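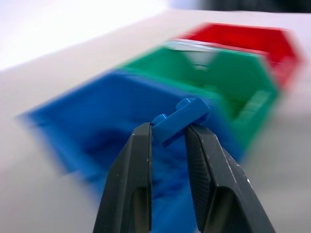 Plenty of people will tell you that blue is a calming colour. They say it on paint tins, in magazines and sometimes in classrooms, and they say it as if somebody had settled the matter long ago. Should you believe them? Take a small blue plastic building brick, like the one here. If blue were calming all by itself, holding that brick should make you feel calmer than holding a red one. Try it. I felt exactly the same both times, though one person with two bricks doesn't prove much either.

## Where do ideas like this come from?

Some of it is probably guessing. The sky is blue, people like lying on the grass under it, so blue must be relaxing. But storm clouds can look blue too, and so can a bruise. You can make a story fit almost any colour if you only pick the bits that suit you.

Some of it comes from real experiments. The trouble is that experiments on feelings are tricky. Feelings change when you're hungry, when you're bored, or when you know what the grown-up with the clipboard is hoping you'll say.

## The Plimwood reading corner

At Plimwood, a teacher called Roksolana Panasiuk painted the reading corner blue in March. Soon everyone agreed that the kids were quieter. Case closed?

Arnaldo Abreu, who was 9 at the time, wasn't convinced. He pointed out that the corner had also been given new cushions and a thick rug. Rugs soak up noise. And the loudest group in the class had moved to a table by the door that same week. So was it the paint, the rug, the cushions or the table? You can't tell when everything changes at once.

## How you could test it

Change one thing and leave the rest alone. You could ask 14 classmates to do the same puzzle, half on blue paper and half on yellow. Draw names from a hat to decide who gets which. Don't say what you're looking for. Afterwards, ask everyone to score how calm they feel.

Then do it all again on another day. If blue wins the first time and yellow wins the second, you may only have been looking at luck.

Whatever you find, be careful how you say it. "The blue group scored a bit higher in our class" is a fair thing to write down. "Blue makes people calm" is a much bigger claim, and you'd need a lot more than one classroom to back it up.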